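Questions about cleaning and caring for your laminate table

Collected and answered by Jintana Intarasuk, Trurkholm Tables

We receive many letters about our work tables, and most of them ask the same things. I have put the answers together on one page. If your question is missing, please write to the workshop and I will add it when I next revise the page, usually in January.

Which tables does this page cover?

All tables with a laminate top: the Motgate, the Pritchard and the small folding Mumitz. The Mumitz has a thinner board than the other two, but the surface is the same and you clean it in the same way. Oiled and painted tops have their own leaflet. Please do not follow this page for them.

What should I use for everyday cleaning?

A soft cloth, warm water and a few drops of washing-up liquid. Wipe along the length of the table, then wipe again with clean water and dry with a second cloth. Many customers leave out the drying. On a pale top this is the usual cause of the grey streaks that they write to me about.

Can I keep a bottle of cleaner on the table while I work?

Yes, but close the cap and keep the bottle upright. A ring of strong cleaner which stays overnight can make the surface dull, and we cannot polish it back. For the same reason I ask you to put the liquid on the cloth first and never straight on the table.

How do I know if the top is clean? It looks different from every side.

Laminate reflects light unevenly, so one half of a long top can look brighter than the other although both are the same. Clear everything away, stand at the short end and look low across the surface. Smudges are easier to find from there, especially near the front edge where people rest their arms. Then walk to the other end and look once more. 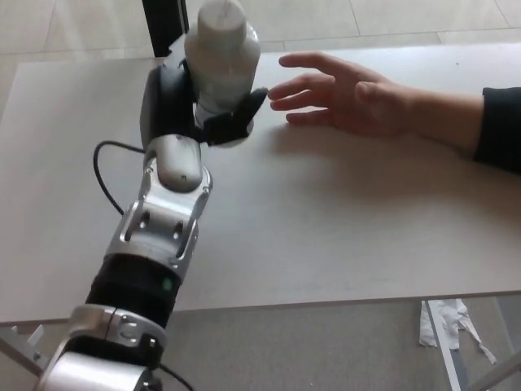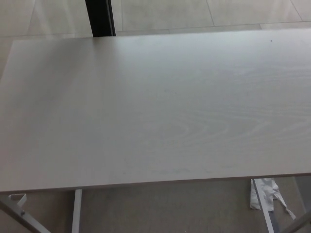
First picture: a white plastic bottle held upright over the table. Second picture: the cleared top, with the grain pattern strongest towards the right.

Is the wood grain real?

No. It is a printed pattern under the clear layer of the laminate. You cannot sand it, and you should not try. The ovals and long lines are part of the design, and they are fainter in some parts of the board than in others. We do not accept this as a fault, but if you prefer a plainer top, tell us before you order and we will look for one.

There is a small dark speck that does not go away. What is it?

Try first with a fingernail or a plastic card, held flat. Dried glue and paint often come off like this. If the speck stays, put a warm damp cloth on it for a short time and try again. When you feel nothing under the finger, the speck is probably in the laminate itself and it will do no harm.

May I use alcohol, bleach or scouring powder?

Household alcohol is fine for ink and marker pen, in small amounts, and you should rinse after. Bleach we do not recommend. Scouring powder and the green side of a sponge are never allowed. They leave very fine scratches, and dirt will sit in them for the rest of the table's life.

What about the edges?

The edge band is glued on. Water standing along the front edge is the one thing that can lift it, so dry there first. If a piece has already come loose, do not pull it. Send me a photo and I will tell you if it can be glued again.

And the legs and the floor below?

Metal legs need only a damp cloth. Move scraps of paper or plastic away from the feet before you push the table, otherwise they are caught under the foot and the table rocks. On a tiled floor, check also that no foot stands in a joint between two tiles. Each foot can be turned by hand up to 6 mm to make the table level.

How heavy a thing can I put on it?

The Motgate and the Pritchard carry 32 kg at any one point. The Mumitz is made for lighter work, and I would not stand a sewing machine on it.

Do you sell new tops separately?

Yes, for the Motgate and the Pritchard. Please measure your table and send us the length and the depth in millimetres. The old screws can be used again if their threads are good.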